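Brirkden handling trial: progress report to Herrera
04/12/2021
Prepared by Divina Dizon

Most of this period went on the hand-held grippers. Dulel, who supplied the replacement pads, says they will last the whole trial. I would treat that as a sales figure. We fitted them in August and Baltasar Bustos has already reset the jaws 4 times after they drifted out of line.

The routine is now a check of the pins and pads before every session, and a clean of the marker. It takes 8 minutes and I can't yet show that it prevents anything.
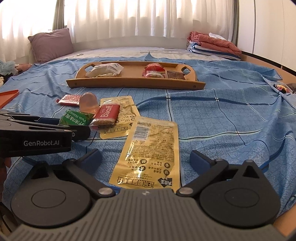

Snack task on the blanket: jaws open at a gold foil pouch, second gripper at left.

Of 1045 logged grasps, 50 were thrown out for poor alignment. Baltasar blames the linkage. I suspect our own resetting, as two of us do it differently. Stukberg's offer of a service contract should wait until that is settled.

Spend is within budget. We ask Herrera to release the spares money only, and to hold the rest until the next report.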